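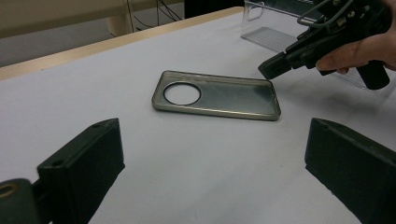 *Page last changed: 4th May*

**Left finger slipping on the phone case – handheld pair, Chala bench**

Fault first showed as dropped grips on the translucent grey case, open side up. The left finger closes, touches the rim, then carries on a little after the right one has stopped. The case twists and the camera cutout end swings out. Same task was fine in March with the older fingers.

Ran 40 closes with the case flat on the white table, then 40 more with it turned over. Nearly all the bad ones were rim up. Turned over it mostly holds, so I first blamed the shape of the rim. Swapped to a plain block and the left finger still overran, so the case only makes it easier to see.

Log from Trurnetti has the left encoder stuck at 1820 for the last part of the close. The right one keeps counting as it should. Trigger signal looks clean on both. I had the log limit set at 3000 lines, which chopped the end off the first run – ignore that file.

Took the left finger off. One screw had backed out and the pivot had play in it that I could feel by hand. Tightened it and the play is less but still there. Don't know yet if the stuck count is the same fault or a second one. The encoder lead runs close to the pivot and could be getting pinched.

Safety note: with the count stuck, the software thinks the finger is still open and keeps pushing. Keep fingertips out of the jaws and don't rely on the soft stop. Loradness has the same firmware, so the same goes for that one.

To do:

- new pivot pin from Claltska, ask for the longer one
- reroute encoder lead, repeat both runs
- threadlock on the right finger too
- add a timeout when the count doesn't change

Unit is tagged and off charge until the pin is in.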